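4.2 Drying and shrinkage

Cloth samples came from two mills, Lornetti and Vallmont, 1000 pieces from each. Washed once, line dried, measured on the Tuesday. Shrinkage along the warp was larger for Vallmont in every batch — the weft hardly moved. We left out 13 pieces with torn hems. Not ideal, but too few to shift the means.

Humidity in the drying room was not controlled, wich may explain some of the spread in the January batches. Same room, same lines throughout.

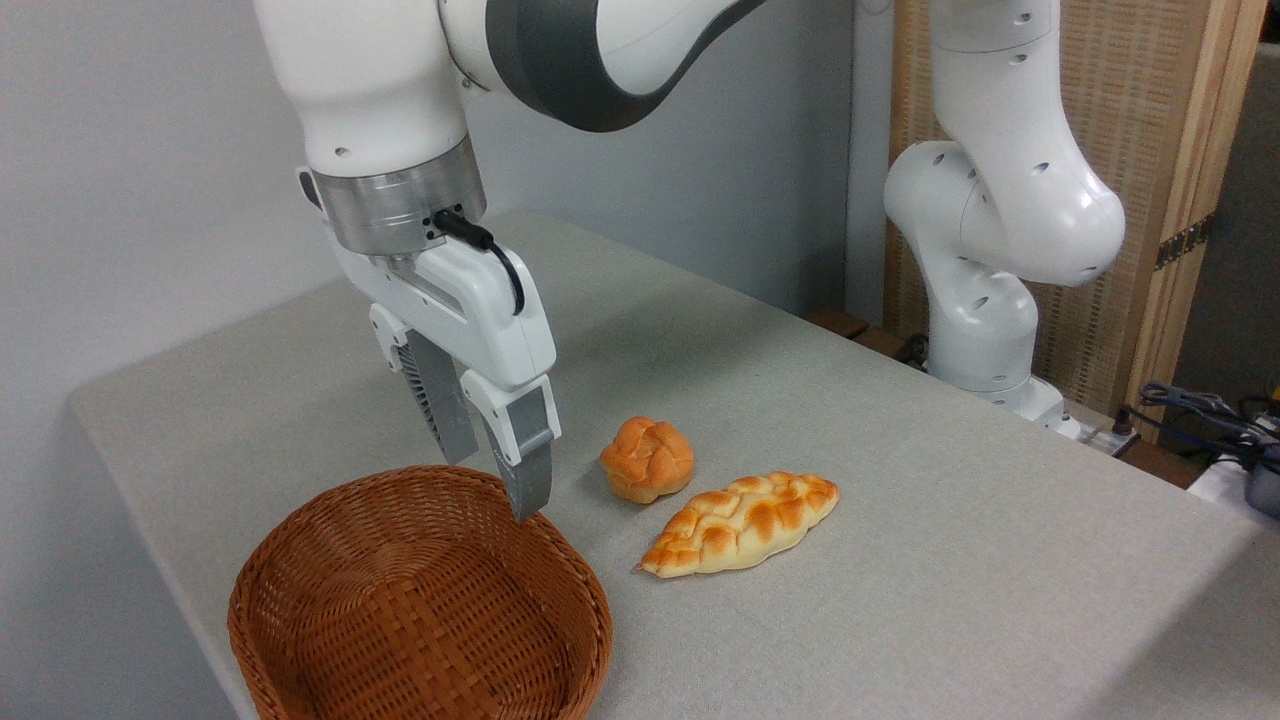
Figure 3. Table with cloth cover and woven basket.

Vashisht soap was used for all washes. A second soap, Nukell, was tried on spare pieces only and is not reported.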